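Call for participants: working group on good practice for two-arm table cells

Hellis is looking for people to join a small working group that will write and test a code of practice for teleoperated and automated two-arm cells. The group starts in November and will run for 3 months. Meetings are held online, with one visit to the Niskanen workshop.

Our present house rules go back to a sheet first drawn up in 1997 for single fixed arms. It says very little about two arms sharing a work area, cameras carried on the wrist, or what may be left within reach while the arms are powered. The new code should cover:

Shared reach and who has right of way
Cable routing and strain relief on moving joints
Grip limits for soft and light objects
Clearing and resetting the cell between runs
Logging of stops and near misses

Draft rules will be tried on pick-and-place tasks of the kind run in the Jadetti cells. 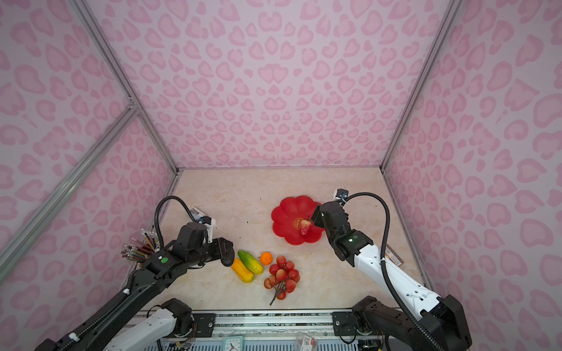 Two-arm sorting task: the right gripper holds a strawberry at the red plate, the left is over the squash.

Who we want to hear from

Operators, technicians, safety staff and teachers who have worked with small robot arms in the past few years. You do not need to have written a standard before. You should be able to read a wiring diagram and write clear notes in English. Experience of risk assessment is useful but not required.

What you would do

Read drafts, comment in writing, and take part in a trial day using the Skusumix checklist. Expect around 50 hours of work in total. Participants receive a fee of 400 euros, and travel to the workshop is paid separately.

How to apply

Send one page on your background and one rule you think is missing from current practice - a short description of the problem is enough. Applications go to the Hellis office through the contact form. Places are limited and we will reply to everyone who applies.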